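March, evening

Spent most of the day on the audio files again. I had put it off since the move, and the old laptop is making the noise it made before the last drive went, so today was the day.

The situation as of this morning: 1054 tracks in the main folder, most of them ripped from CDs in the early 2000s, some bought, some copied from tapes by my uncle. About a third of them had no artist name at all. The player in the car shows those as Unknown and plays them in whatever order it likes, and it cuts any file name after a certain length, so the language lessons all look the same. I have listened to lesson 4 more times than any other lesson and I still can't order a meal.

I started with Fuddale, the converter Laurier Zacharias told me about. It installed without trouble. It wanted to put a toolbar in the browser and I said no. The free version does five files at a time and then makes you wait a minute before the next five. I did 33 files that way before breakfast and gave up. Paid for the full version. It went through the rest of the WMA folder while I was in the shower, except for the ones from the old store, which it skipped and listed in red. Those were bought from a shop that closed years ago and the license check goes nowhere now. I still have the receipts in a folder in my mail, for all the good it does.

Settings, so I don't have to work them out again: MP3, 192, keep the original sample rate, write tags in version 2.3 and leave 2.4 off. The car can't read 2.4. I lost most of an afternoon to that last year and didn't write it down.

The tape transfers were worse. My uncle recorded each side as one long file, with the gaps left in. Bunuden can split on silence, but the tapes hiss, so the silence isn't silent. At the standard level it found no gaps at all. I raised the level a little at a time until it started cutting, and then it cut a fiddle tune in two places where the player stops for breath or whatever fiddle players stop for. In the end I set the cuts by hand on the wave display. Four tapes done. It is slow but I didn't mind it. On the second side of the Paquette tape you can hear someone put a pan down and my aunt asking if it is still running. I left that in as its own track.

Huguette Thibodeau called around two to ask about the audio for the choir. She wants each part as a separate file, sopranos and so on, so people can practice at home. She has them as one recording with the parts one after another, which at least is simple to split. The trouble is what she has them in. It's a voice memo format from her phone and she had been mailing them to herself in pieces. I told her to put the whole lot in a shared folder and I would do it with mine. She asked if the alto part could be made louder. I said yes, the alto part can be made louder.

Ate a sandwich at the desk.

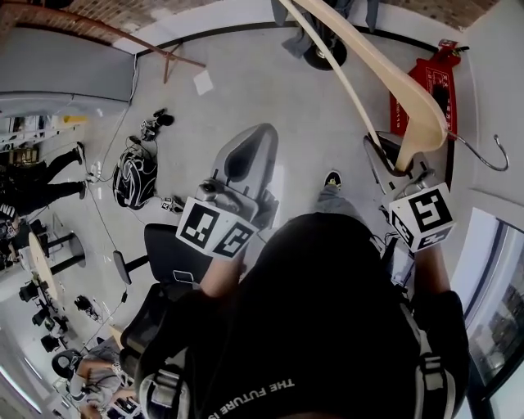
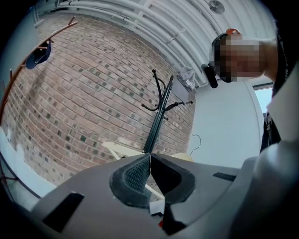
Backups next. I use Fultgate for that and it had not run for a while, it turned out the drive letter had changed with the new hub. Pointed it at the right place and told it to verify at the end. It said two hours and took most of four. No errors. I copied the finished music folder to a stick as well and took it out to the car to try it.

Artists show up now. Album order is right for everything I checked except the double albums, where it plays track 1 of both discs, then track 2 of both discs. The disc number is in the tag but the car ignores it. Fix for that is probably to number straight through. Will do it with the batch rename tomorrow if I have the patience.

Still to do: the remaining tapes, the choir files, album art for anything bigger than a thumbnail. Write to Laurier and ask if he ever got anywhere with the old store files. Buy a new drive before the laptop decides for me.

Bed at eleven.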